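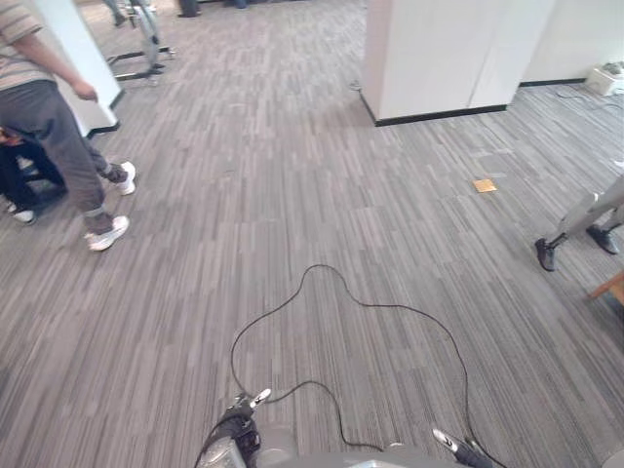 Carpet, cable, and a pair of white sneakers going by.

10 October 2020

I have been collecting examples on the Hullance project since the spring, and people who don't do this work usually ask me about the learning part. I don't have much to say about that. My part is the recordings. As of this morning there are 3622 in the folder, and I have watched every one of them at least once.

A recording starts when I press the pedal and ends when I press it again. In between I move the arms through whatever is on the task sheet, and the head camera and the joint readings get saved together. Then I type a label. We call the labeling tool Ilto, and it is slow, so I keep a notebook next to me and type the labels in batches of 200.

The current task sheet is cable handling. Pick it up, move it, put it down somewhere else. A cable is harder than a block. A block has a few ways it can sit, and after a week you have seen them all. A long thin cable on a carpet never lies the same way twice. It makes a loop, the loop has lumps in it, and when you pull one part, a different part moves. I used to straighten it between takes. I stopped doing that in August — the system did fine on straight cables and badly on everything else.

The carpet matters more than I expected. Ours is gray with fine streaks in it, and a dark cable shows up well enough on the lighter streaks and less well on the charcoal ones. We talked about putting down a plain mat. I was against it. Offices have carpet like this, and the floor should look like a floor.

I feel the same way about people walking through. In the first month we threw out any recording with somebody's legs in it, which cost us 302 takes, some of them good. I have since gone back and restored most of those. Now the rule is that a person passing is fine as long as the arms keep working and nobody steps over the cable. They get a tag, "passerby," and they stay in. Small things on the floor stay in too. A little tan square lying on the carpet doesn't get a tag at all.

What I do throw out:

Takes where I hesitated for more than 3 seconds. The system learns the hesitation.

Takes where a finger closed on nothing and I pretended it hadn't. Those go in the bad folder with a note.

Takes where the camera was looking anywhere but at the hands and the floor in front of them.

I asked for a second operator, mainly so the examples would stop being all mine. I reach from the left more than I should, and you can see it in the trained runs. It goes left even when the cable is easier to get from the right. The answer was maybe in November.

Until then I am doing a right-first week. It feels clumsy and the takes are longer. I'll post the numbers when the batch is through Ilto.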